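Funevgate Household Sharing Shelf
Minutes of the January planning meeting

Start: 6:30 p.m., or as soon as the door was unlocked, which was 6:44.
In the chair: Nanami Kawaguchi
Minutes: Lionel Sowerby
Also present: five members, one of whom left at the break with a cookie in each hand.
Apologies: received from those who had read the agenda.

1. Minutes of the last meeting

Approved with one correction. Under "Linens," the words "a heated discussion" should read "a discussion." The minute taker accepts the change and keeps his own memories.

2. Matters arising

The kettle has been descaled. Nanami thanked whoever did it. Two people accepted the thanks.

The label printer is still at Hirano for repair. They have had it since before the holidays and now say it needs a part. Until it comes back, shelf labels will be written by hand, and not by Lionel, following comments.

3. Baskets

This item was down for ten minutes. It took fifty.

Nanami reminded members that we agreed last fall to replace the cardboard trays on the bread and napkin shelf, which had gone soft at the corners. The two candidates were put before the meeting: one dark brown, one orange-tan, both rectangular, both woven, both with sloping sides and a braided rim. 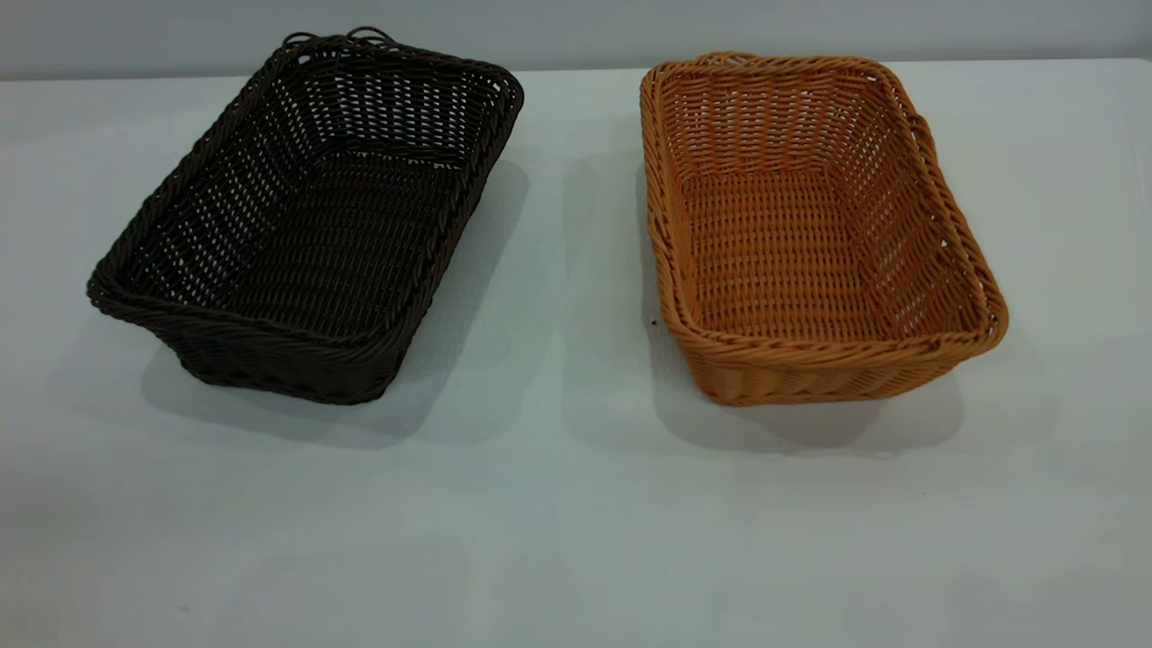 Item 3: the dark brown and the orange-tan.

Points made in favor of the dark brown:
It will not show coffee.
It looks serious.
It has a pair of little looped handles at one end, which would give people something to grab.

Points made in favor of the orange-tan:
It is cheerful.
You can find it in a cupboard without a flashlight.
Bread looks better in it. (This was asserted several times and no bread was produced.)

A member asked what they were made of. Nanami said it looked like the synthetic kind of rattan to her but she would not swear to it. The member said her sister had real willow and it shed. This was noted at the member's request.

There was some discussion of the weave. Crumbs will go through small gaps and end up on the shelf. Lionel suggested a cloth liner. It was pointed out that the liners would then need washing, and the room went quiet until somebody moved on to storage.

4. Storage of baskets

The supply cupboard has one free shelf and it is a short one. Nanami said side by side was out of the question and whatever we bought would have to stack. The question was which goes on the bottom. Dark below and orange on top was the arrangement looked at. 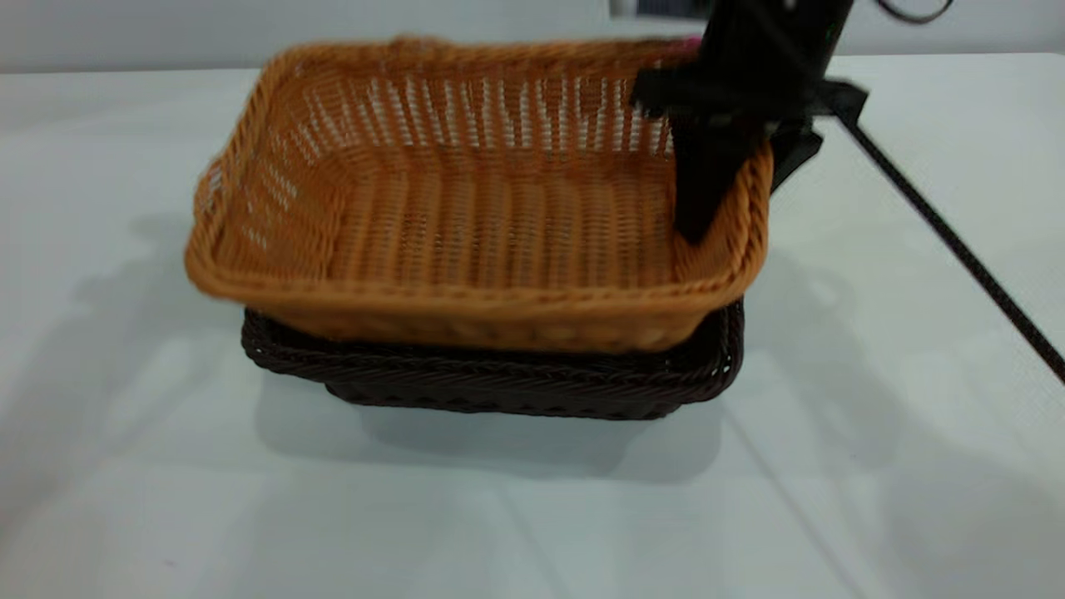

Item 4: orange over brown.

Opinion was divided on whether they are the same size. Several members felt the brown was a touch smaller and lower. Others felt that dark things always look smaller, and one offered her winter coat as evidence. Lionel was asked to bring a tape measure next time. He said he had asked for that very thing to go on the agenda in the first place, and Nanami said it could go on the next one.

It was also asked whether baskets with flared sides would jam together if left nested all summer, the way the plastic tubs did. We still own four plastic tubs in the form of one plastic tub. Nanami will ask the supplier, Okix, whether theirs come apart again without two people and a radiator to brace against.

Agreed: any basket stored on the short shelf is to be stored empty. This includes napkins, pens, and "just a few batteries."

5. Color, resumed

A vote was taken. Orange-tan three, dark brown three, one abstention from the member who had by then left. The chair declined to use her casting vote on a bread basket.

Agreed: to order both colors and alternate them along the shelf. The dark ones go at the end by the coffee urn. Those who voted for orange asked that it be recorded that this was their idea. Those who voted for brown asked the same.

6. Sign-out sheet

The sheet has reached line 1000, and there was mild applause. The entry is for a fondue set, loaned out without its forks. The forks are believed to be line 998.

Nanami has looked at Culidance, the booking program the library uses, and thinks it would suit us. Lionel asked what was wrong with the clipboard. Nanami showed him the clipboard. She will set up a trial and show members at the next meeting, provided the Wi-Fi reaches the back room.

7. Cupboard lock

The code has been changed to 2404. Members are asked not to write it on the cupboard door. Lionel has since been asked to take it out of the minutes and will do so in the next set.

8. Any other business

The large stockpot has come back with a different lid. It fits better than the old one, so no questions will be asked.

A member asked whether we might discuss tablecloths. The chair looked at the clock and said we might.

Actions
Nanami: write to Okix about stacking; order baskets once they reply; set up the Culidance trial.
Lionel: tape measure; chase Hirano about the printer.
Everyone: look at home for fondue forks.

Meeting closed at 8:35 p.m. Next meeting is in the same room, with tablecloths as item 3. Please bring your own mug.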